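Demonstrationen in der Simulation sammeln: wie viel Variation pro Aufgabe?

omar_smadi
Hallo zusammen, ich sammle seit August Demonstrationen für unsere Küchenaufgaben, alles in der Simulation. Geplant sind 2.000 Episoden. Deutsch ist nicht meine Muttersprache, bitte entschuldigt die Fehler. Meine Frage: Soll ich die Startposition der Pfanne in jeder Episode neu würfeln, oder zuerst eine feste Position gut abdecken?

jmeijer
Von Anfang an würfeln. Bei Plarivus haben wir zuerst mit fester Position gesammelt, und die Policy hat einfach die Bahn auswendig gelernt. Elf Stunden Teleoperation waren umsonst.

salgado_k
Da bin ich anderer Meinung. Wenn der Greifer am Rand noch oft abrutscht, bekommst du mit Zufallspositionen vor allem schlechte Daten. Lieber drei feste Positionen, sauber gefahren, und danach erweitern.

jmeijer
Drei Positionen sind keine Verteilung. Abgerutschte Griffe kann man aussortieren.

omar_smadi
Danke euch beiden. Beim Aussortieren bin ich unsicher -- manche Episoden enden gut, aber in der Mitte gibt es eine lange Pause, weil ich nachdenke. So sieht es bei mir aus, der Arm hält die Pfanne links über der Arbeitsplatte: 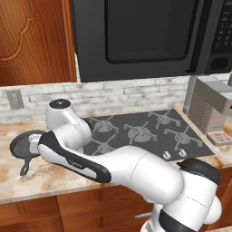 paderum
Soll man Episoden mit langen Pausen löschen?
Behalten und die Pausen herausschneiden. Sonst lernt das Modell das Stehenbleiben mit. Bei mir fliegt alles heraus, was länger als zwei Sekunden ohne Bewegung ist.

salgado_k
Vorsicht mit dem Schneiden, wenn die Policy auch die Geschwindigkeit als Eingabe bekommt. Dann hast du einen Sprung in den Daten.

omar_smadi
Geschwindigkeit ist bei mir nicht dabei, nur Gelenkwinkel und Bild. Ich probiere es also mit dem Schneiden und würfle die Position, zuerst in einem kleinen Bereich. Die Zahlen schreibe ich hier hinein, wenn das erste Training fertig ist.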